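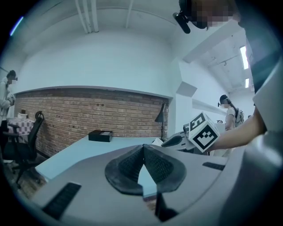
Feb 1, 2025

I've been in the new workroom for 7 weeks now and I think I finally like my desk. It took a while! When I got the keys in December I dumped everything I own onto it the first night, and then spent the holidays working in a little clearing between the printer and a pile of unopened mail.

So January was the big clear-out. The rule I gave myself was that the desk gets a lamp and a box, and anything else has to go back where it lives when I'm done with it. (I cheat. There's usually some little white thing or other sitting by the lamp, and I've decided that's allowed.)

The lamp is the black one with the cone shade, and I've had it longer than any other piece of furniture. It's down at the end of the brick wall now. I tried it in the other corner for a week and kept knocking it with my elbow, which was bad for both of us. The ceiling lights are those long fluorescent ones and they're plenty bright, but by four in the afternoon I want something softer and closer to the page.

The box is small and black with a lid, and it's where the pens, sticky notes and spare keys are supposed to go. I bought it from Satcombe after talking myself out of a Vidmar drawer unit that was $474. I still think about that drawer unit. It had the good runners! But I know me, and I would have filled every drawer with cables by Easter.

Now, the desk itself. It's a pale blue-gray, somewhere between a rainy sky and an old filing cabinet, and I was very unsure about it next to red-brown brick. I had a whole plan to paint the wall white so it would match the plaster higher up. I even got as far as picking out a can of Triltitz primer, and then I sat down with a coffee, looked at the brick for a bit and put the plan away. The two colors are nice together. I'd have been so mad at myself.

The front edge runs at an angle, too, which I thought would drive me nuts. My chair never seems to know where it belongs. But it gives me a wider spot to spread out paper, and I've stopped noticing it except when I try to line up a ruler.

Still on the list: something for the ledge on the right-hand wall (a plant? I kill plants), a proper mat from Killik if they ever restock the gray, and the pipes along the ceiling, which I go back and forth on. Some days I want to box them in. Today I kind of like them.

If you've got a plant that can survive me, leave the name in the comments. I'm going to the garden center next weekend either way.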